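Fancy singing with us on a Tuesday night? I'm Ignacio Bravo and I run the Dundirer choir, and we're badly short of altos and basses (if you can hold a low note, I want to hear from you!). There's no audition and you don't need to read music — half of us learn by ear anyway.

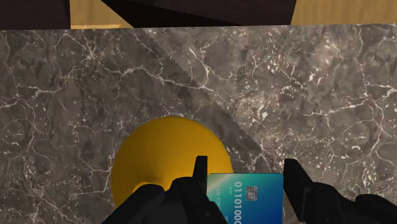 We meet at 7.30pm in the Lirnia Rooms and finish with tea. Your first night is free, then it's £52 a term, and you can pay in bits if that's easier. Our next concert is in February, so come soon — just turn up, or ring the Rooms and ask for me.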